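Programs > Grant Reporting > Gukdale Refill Station

Filed under: Partner Updates, Waste Reduction

We use cookies to remember your preferences and measure visits. Accept all | Manage settings

Gukdale Refill Station: Interim Report to the Holano Fund

Submitted 3/27/24 by Orestis Athanasiadis, Project Lead

1. Period and purpose

The report covers the second stage of the grant, under which Alow is preparing a sorting and refill point for used drink containers at the Gukdale site. The funded objectives are unchanged from the approved plan.

2. Work completed

The container survey has closed. Visitors to the Gukdale site returned 88 survey forms, and the responses were used to settle which bottles and cups the station should accept at opening. Bottles with screw caps will be taken in more than one size, together with reusable plastic cups. Glass has been deferred to a later stage.
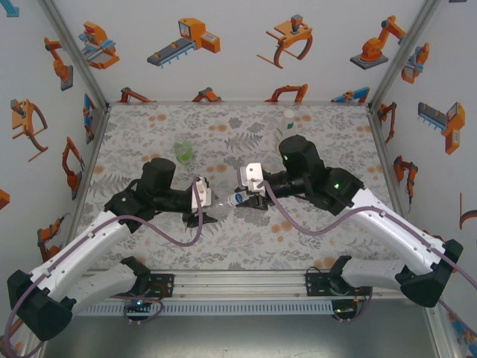

Small clear bottle with blue label, held horizontally; green cup and tall bottle with green label on the patterned table cover.

Gisler has supplied the first set of storage crates. Each crate holds up to 50 containers. Two crates arrived with damaged handles and have been returned for replacement at no cost to the project.

3. Matters outstanding

The rinse area still requires a drain inspection. Signage wording is with the site office for approval, and we ask that the Fund confirm how its name should appear.

4. Budget

Spending is within the approved amount. A transfer of unspent travel money to the signage line is requested, and the form is attached.

5. Next steps

The remaining trials will take four weeks. The station is scheduled to open in May, and the final report will follow after the first month of operation.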